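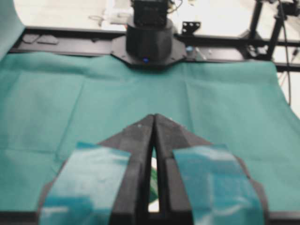

Flaletis two-finger gripper, wrist camera view, fingers nearly closed.

Flaletis Bench Kit: Frequently Asked Questions

What does the Petatberg package include?
Two Flaletis arms, one gripper per arm, a wrist camera and the control software. Work cloths are sold separately.

Do I need to tape the fingers?
Tape is optional. It adds grip on smooth parts and wears out before the finger does. Replace it when it lifts at a corner.

How long are the fingers covered?
Fingers and tape are wear parts and are covered for 90 days. Arms and motors are covered under the Urnmont service plan.

Can I use a folded cloth?
Yes. Fold creases do not affect arm calibration. Keep the cloth clear of the arm bases.

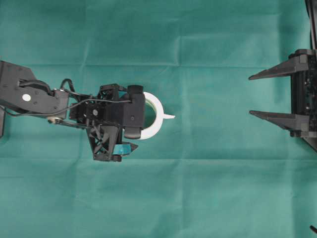

Page last changed: June

Can both arms work over the same cloth?
Yes. The view from the head camera has a white ring near the left gripper, with the second gripper facing it from the right. Set the minimum tip distance in the Chowdhury controller before running both arms. The default is 5 cm.

Why do the cables loop above the arm?
The wrist needs slack to turn through its full range. Do not tie cables flat against the links.

The controller reports error 73. What does it mean?
A finger motor has lost its zero position. Open the gripper by hand, power off, and restart with the fingers clear of any part.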